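Plurdale Residents' Association, July 2024
Phones and devices group

**1. Last minutes**

Agreed, with one correction: the May quote from Lullia was per handset and didn't include cases.

**2. Replacement phones for the warden scheme**

Three handsets were passed round. The Lullia has the largest screen and the brochure makes a lot of this. The group was less taken with it. Two members could not reach the top corner with one hand, and the "all-day battery" had dropped to 14 per cent by teatime on the day it was tried.

The Plolley is smaller, duller and easier to hold. Its camera is poor in low light. It was asked whether wardens need a good camera. Some do, for reporting broken street lamps, so the point stays open.

The third handset, a folding one at £1043, was handed back without much discussion. The crease can be felt with a thumb.

**3. Cost**

Lullia has offered £467 a phone if we order before the autumn. The group noted that the same firm called its May price "final" as well. No order to be placed on the strength of this offer.

Software updates: the seller says five years. We have asked for that in writing and so far have a leaflet.

**4. Signal at the Yusuf Road end**

The network's map claims 97 per cent coverage. Members living there disagreed – calls still drop by the bus shelter, on every handset tried. It was felt that a new phone would not cure this, whatever the shop says.
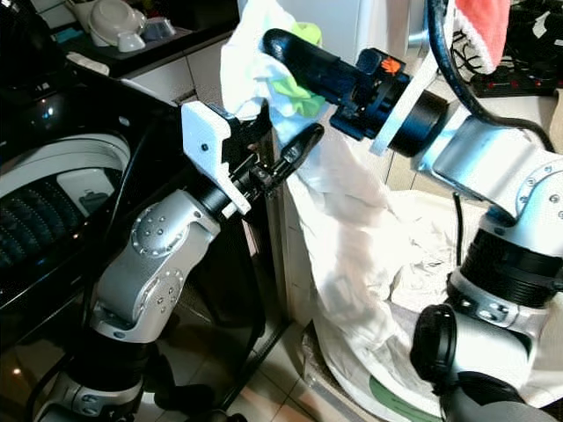
A second SIM on another network was suggested as a cheaper test. Agreed to try it in one of the old phones for a month before spending anything.

**5. Any other business**

Screen protectors: the glass ones from the last order are lifting at the edges. Refund to be chased.

Old chargers – bring them to the next meeting, labelled if possible.

**Actions**

- Written update promise from Lullia
- Second SIM trial, Yusuf Road
- Plolley to be tried outdoors after dark
- Screen protector refund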